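Progress report to the Bellden Fund
Family Counseling Program, Nonthorpe Parish
15 October 2025

Enrollment stands at 34 couples against a full-term target of 300. Intake was slow until the Kaewkla chapel opened its evening sessions in March. Lamduan Saengthong completed the revised facilitator guide, and 200 copies went to the parishes.

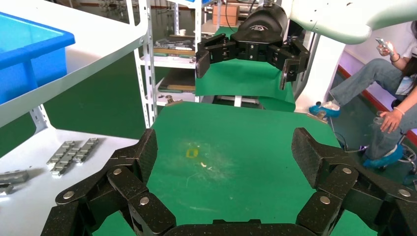

Yellow square on a green work mat.

Separated spouses are now admitted on the same terms as married couples. Two parishes asked for a written note on this point; the diocesan office has cleared the wording. Nattawut Srisuk is translating the guide into Thai and has finished four of nine units.

Printing of the remaining 1,000 leaflets is on hold pending the second payment. Attendance records for Osov are incomplete and will follow separately.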